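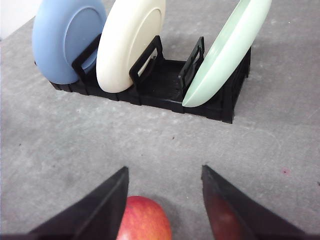
Putting the Dishes Away: Our Project Report
Home Living Lab, Odport House
20 June 2022

I signed up for the home living project because I figured it would be easy. I've been doing dishes since I was tall enough to reach the faucet! Well, it ended up being the class I complained about the most and (don't tell my roommates) the one I've used the most.

Our question was pretty small. In a shared kitchen with hardly any counter space, does the way you load the dish rack change how fast the table gets cleared for the next person? There are 4 of us in the Curnby kitchen, and we all thought we already knew the answer. We all had a different one, too.

We had 2 ways of loading. The first was what I'd call the "wherever it fits" method, where you put the plate in your hand into the closest slot. The second was spread out, with an open slot left between plates if there was room. We did 11 rounds of each after dinner, washed everything the same way, and wrote down when the last plate felt dry to the touch on both sides. I wish I'd started the notebook in October like I was supposed to, but I didn't, so the early rounds are on sticky notes and a couple of those got lost.

We also had to pick what goes on the table once it's clear, and that part turned into the fruit problem. Somebody always sets groceries down right where the dishes are supposed to go.

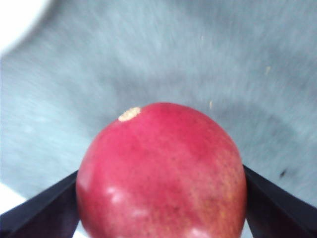
So we made fruit its own step. It gets rinsed first, before any greasy plates go in the sink, and then it goes straight into the Lokholm bowl on the shelf. I was kind of against this (one more rule on the fridge, great) but it really did stop the pileups. We bought ours at the Trương market down the street, and mangoes were the worst ones to find a spot for. They roll, they bruise, and you can't stack anything near them.

Back to the rack. Spreading out won most nights, but only by a little, and on nights with lots of dishes we couldn't do it at all.
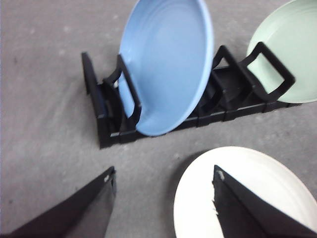 Plates were the easy part of all this, and I'd tell anyone trying it to start with them. Bowls kept tipping over and mugs took up a silly amount of room. A plate just needs something to lean on, like the light blue one with the squared black prong against its front, and with the next prong over standing empty it's easy to grab without banging into anything. I got picky about that pretty quickly, and I still am.

One thing I'd change is the drying check. Touching a plate and going "yeah, seems dry" is not great science, and my fingers were usually damp anyway. Next time I'd press a paper towel on each one and look for spots. A pack of 500 would last us the whole project, with plenty left over for the fruit.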